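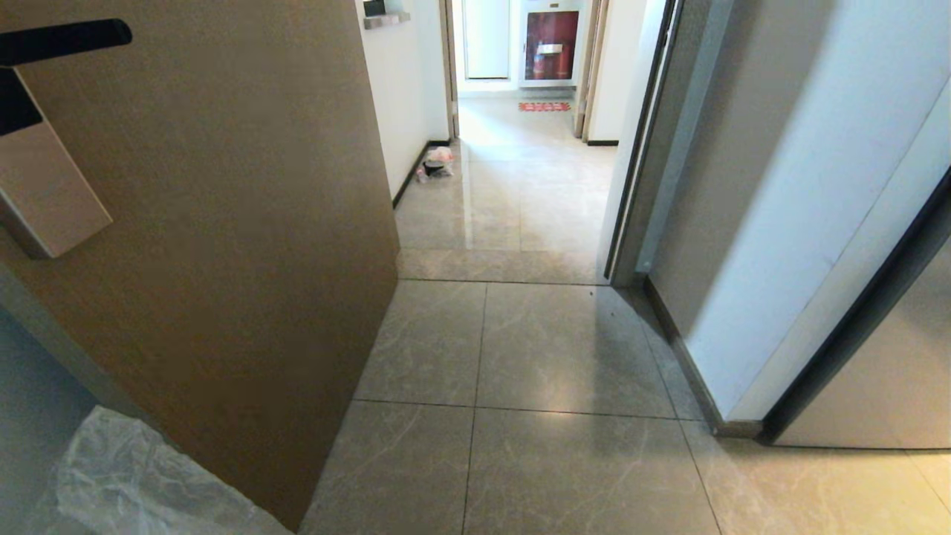 Ayman Jaber replied to my last post that the Provel smart lock "pays for itself in a year." Pays for itself how? A key costs me nothing to turn.

Drelura wants 200 for the lock, then a monthly fee for the app. So 200 is the price of getting in the door, literally.

My neighbor's Jarneck quit after 3 months. Support told her to try new batteries – she'd done that twice.

And the "break-in stats" on the Figueroa site? No source. I emailed in May asking for one. Still waiting.

I have 2 keys. One's in my pocket, one's at my sister's. Battery life so far: excellent.

Happy to look at real numbers if any of you have them – a link, please, with no coupon code in it.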